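Prultness Centre for Hospitality and Domestic Services
Unit 7: Care and Presentation of Linen
Handout 3, revised 19 Mar 2022

## Folding and inspecting microfibre towels

Students should read this handout before the practical session and bring it with them. It replaces the September version, in which the folding order for narrow towels was printed incorrectly.

### Preparation

Towels are to be folded on a flat table at waist height. Lay the towel out fully and smooth it from the centre towards the ends with the flat of the hand. Microfibre should not be pulled tight, as the hems may then lie unevenly.

### The long fold

1. Bring one long side over to meet the other and align the corners at both ends.
2. Smooth the upper layer towards the fold.
3. Fold lengthwise once more to form a long pad.
4. Check that the inner layers do not extend beyond the top layer.

A towel folded in this way is assessed from the side as well as from above. The layers should lie parallel along the whole length, and the hems at the end should form a single straight line.
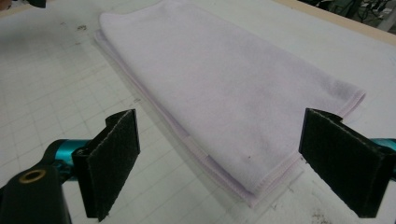 *Fig. 2. Pale lavender microfibre towel, folded lengthwise. Note the lifted corner at the hemmed end and the inner layer showing at the side.*

Both points in Fig. 2 would be recorded on the Aseditz sheet under "Finish". A curled corner is pressed down by hand and the hem eased straight. Where an inner layer shows, the towel should be opened to the last fold and folded again; tucking the layer in with the fingers is not accepted.

### Surface inspection

Pale fabrics show small marks readily. Any speck on the upper surface should be lifted with a dry fingertip. If it comes away, it is treated as lint and the towel may be stacked. If it remains, the towel is returned for washing and entered in the Floditier log.

### Further reading

Pongsiri, *Household Textiles*, p. 276, on overlocked and turned hems. Students without a copy may consult the one held in the linen room.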